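Whiteley Community Darkroom: Frequently Asked Questions

Last revised 6th March, after the old version was found to contain two different sets of opening hours, both wrong.

Do I need to know anything before I turn up?

No. You need closed shoes and clothes you don't love. Fixer leaves a mark on cotton that no laundry product has ever troubled, and half our members can be identified by their cuffs. If you've never developed a roll of film, book the induction. If you developed plenty in high school in 1987, book the induction anyway.

What does it cost?

Membership is $215 a year. Casual visits are $13 an hour, which includes chemistry for black and white but no paper. Bring your own paper. The box labelled "free paper" on the bottom shelf was opened in full daylight by someone who has since moved to Ballarat.

How do I book?

Through the calendar on this site. Bookings open four weeks ahead, and the June long weekend fills first. If you can't make it, cancel. Shirley Marsden looks after the calendar and has a long memory.
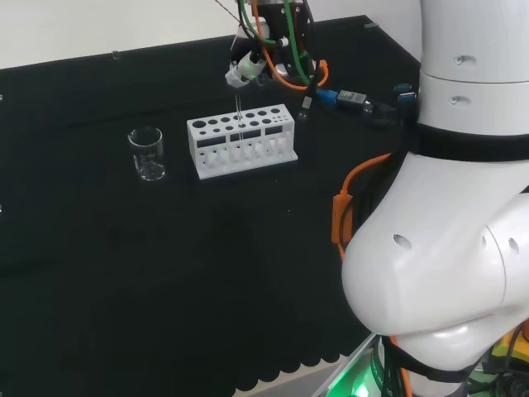 Which enlarger should I ask for?

We have two. The Drultholm takes everything up to 6x7, is heavy as a fridge and stays where you put it. The Treltov is 35mm only and drifts out of focus when a truck goes past, so check it between prints. People who like the Treltov really like it, and we've stopped arguing with them.

Can I bring colour film?

You can bring it, and we'll admire the canister. We only process black and white. Colour developer wants to be held to within a fraction of a degree, and our hot water system has its own views. Dorothy Horrocks can point you to a lab that takes mail orders.

My negatives came out completely clear. What happened?

If the frame numbers along the edge are clear as well, you probably fixed the film before you developed it. Everyone does this once. Label your jugs. If the edge numbers are nice and dark but there are no pictures, the film never went through the camera, and you've spent a fortnight photographing your holiday with great care and no result.

Can I mix my own developer?

Yes, once you've been shown how. Terence Bickerstaff runs a mixing session every second month and will happily explain metol to you until the lights go off. Measure the water first, dissolve things in the order on the recipe card, and write the date on the bottle. "New-ish" is not a date.
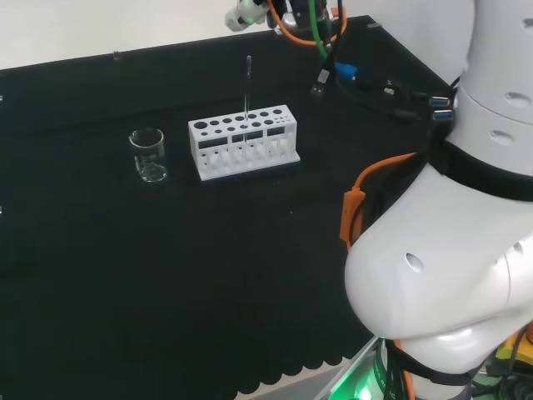
Stock solutions go in the brown bottles, filled to the neck, with your name on them. Anything unlabelled gets treated as waste at the end of the month, including the one you were sure you'd remember.

Can I tip used chemicals down the sink?

Spent fixer goes in the blue drum, every time. It carries silver, and the silver doesn't belong in the creek. Stop bath and developer have their own drums beside it. If you're unsure which is which, ask before pouring.

Can the kids come?

From 12 up, with an adult in the room who is paying attention to them and not to a test strip.

Why can't I use my phone in there?

Because it glows. Face down on the bench still glows. So does a fitness watch, as Declan Blackburn discovered with a fresh pack of Hisau fibre paper and some language we won't repeat here.

I left something behind. Where is it?

In the crate under the coat hooks. Umbrellas and single gloves go to the op shop at the end of each term. Film reels seem to find new owners much faster than that, so scratch your initials into yours.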